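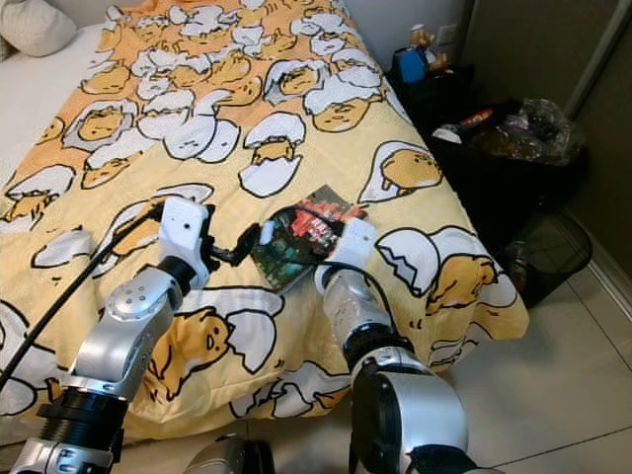 Bedroom Tidying: Your Questions

I love a bedroom reset. Give me a bed with a book on it, yesterday's clothes, a soft toy or two and a bag that belongs somewhere else, and I'm happy for the whole of Tuesday evening! These are the questions that come up most often after the Garketwood tidying evenings, plus a few that people have sent in by post (yes, post – keep it coming).

Grethe Ladefoged

Where do I start when the whole room is a mess?

Start with the bed. It's the biggest flat surface you've got, and once it's clear you have somewhere to fold and sort. I take everything off the covers first, pull the duvet straight, and only then look at the floor. If you start with the drawers you'll still be sitting among them at bedtime, reading old birthday cards. I speak from experience.

Do I have to strip the bed every time?

Not at all. A tidy and a wash are different jobs and it's fine to do one without the other. Shake the duvet, plump the pillows, smooth the bottom sheet with the flat of your hand and carry on. Save the full strip for wash day.

My duvet cover has a big cartoon print. Won't it always look untidy?

Oh, please keep it! A cheerful cover is a lovely thing to come home to, and I have a real weakness for anything with a sleepy face on it. What makes a printed bed look messy is mostly a lumpy filling, so hold the top corners and give it a proper shake until the duvet sits right inside. Then lay it so the print runs square to the sides of the bed. If the pattern changes from one end to the other, decide which end goes at the pillows and stick to it. Plain white pillowcases look smashing next to a busy print.

What should I do with books that end up on the bed?

Pick one spot and send them there every time. I keep the book I'm reading on the bedside unit and the rest go on the shelf in the hall. Paperbacks suffer if they get rolled up in the duvet – I lost the cover of a very good ghost story that way and I'm still cross. Slip a bus ticket in to mark your page and put it down flat.

How much can I keep on a bedside table?

As much as you like, as long as you can still put a mug down in the dark. Mine holds a lamp, the current book and a china dish for earrings. Shahram Hassanpour, who runs the evenings with me, has so many little things on his that he reaches for the alarm with a sort of practised hover. It works for him! If yours feels crowded, take the lot off, wipe the top, and put things back one by one until it looks right.

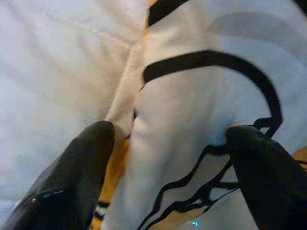
How do I fold a slippery sports top so that it stays folded?

Lay it face down on the bed and smooth it out from the middle. Fold each side in so that the edges meet down the centre, tuck the sleeves back on themselves, then fold up from the hem in thirds. Slippery fabric likes to be rolled at the end, so if the folds keep springing open, roll it firmly and stand it upright in the drawer next to its neighbours.

Can I leave clothes on the bed while I do everything else?

I do, and I find it very handy. Make one heap at the foot of the bed and add to it as you go round the room. When the floor is clear, sort the heap: wash, hang, fold. The only rule at our house is that the heap may not be moved to a chair. Once it's on the chair it lives there.

What temperature for the bedding?

Look at the care label first and go with what it says. My plain cotton sheets and pillowcases go in at 60, and printed covers get a cooler wash, turned inside out with the buttons or zip done up. Bright oranges and yellows have kept their colour nicely for me that way. Dry them fully before they go in the cupboard.

Where do soft toys go on a made bed?

Wherever they look pleased with themselves! The usual place is up against the headboard or the wall, behind the pillow or on top of it. If there are lots, let a few have the bed and give the others a shelf, and swap them over when the sheets are changed. Children take to this brilliantly, and so do plenty of grown-ups.

What about pouches and little bags?

These are the great wanderers of the bedroom. Empty each one, put back only what belongs in it, and close it before you put it away. I stand mine on end in a shallow drawer, so I can see the colours and grab the right one. Flat pouches can also be filed between folded jumpers, and I know someone who swears by a hook behind the door. 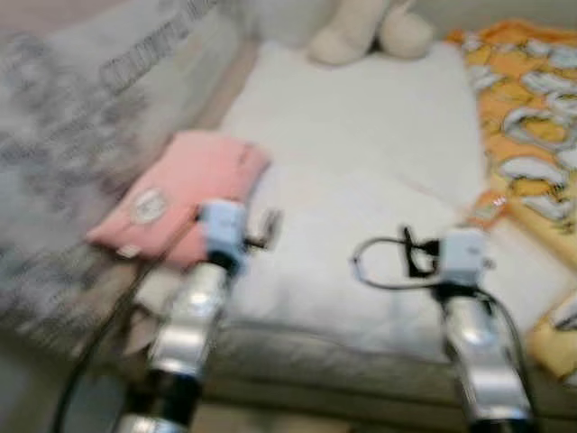 Pink pouch and white pillow, with the orange-yellow printed blanket alongside.

One blanket or several?

Several, if you've somewhere to put them. I like one spread out and another folded lengthwise along the side or foot of the bed. Mixing patterns is half the fun – grey with orange is a favourite of mine. Spares go in a 43 litre lidded box under the bed, with the lid facing out so it slides.

How long should all this take?

Try a kitchen timer and see. I stop at the end of one album, whatever state the room is in, and do the rest another day. Come along in June if you'd like to practise with company. Bring a pillowcase, and something awkward to fold.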